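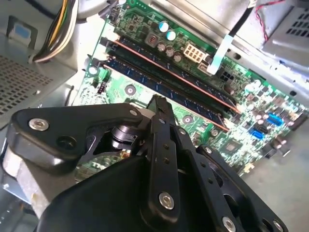

컴퓨터 수리 모임 소식

안녕하세요, 수리 모임의 메이팡 돤입니다. 이번 호에서는 데스크톱 컴퓨터의 메모리에 대하여 씁니다. 저는 한국어를 아직 배우고 있으므로, 어색한 문장이 있으면 양해하여 주십시오.

본체는 열려 있고, 녹색 메인보드에 메모리가 두 개 꽂혀 있습니다. 하나는 짙은 파란색이고 다른 하나는 검은빛이 도는 녹색입니다. 이렇게 색이 다른 메모리를 같이 사용해도 되느냐는 질문을 자주 받습니다. 색은 중요하지 않습니다. 그러나 규격은 꼭 같아야 하고, 속도가 다르면 보통 느린 쪽에 맞추어집니다. 새로 사기 전에 라벨을 먼저 읽어 주십시오.

메모리를 뺄 때에는 전원 코드를 뽑고, 금속 부분을 만져서 정전기를 없앤 다음에 고정 장치를 천천히 엽니다. 다시 끼울 때에는 홈의 위치를 확인하고 양쪽을 고르게 누릅니다. 지난번에 네빌 클레그 씨가 한쪽만 세게 눌러서 컴퓨터가 켜지지 않았습니다. 다시 끼우니 괜찮았습니다.
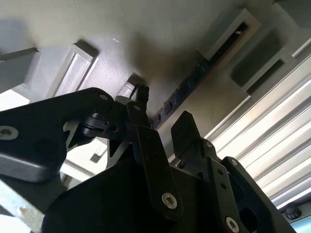 본체를 닫기 전에 안에 남은 나사가 없는지도 보아 주십시오. 작은 나사 하나가 메인보드 밑에 들어가면 찾기가 매우 힘듭니다.

다음 모임은 12월 14일 오후 2시입니다. 자리가 좁아서 최대 6명까지 신청을 받습니다. 드라이버는 모임에 있으니 컴퓨터와 전원 코드만 가져오시면 됩니다. 신청은 아이타 크로닌 씨에게 해 주십시오. 1월에는 팬 청소를 할 예정입니다.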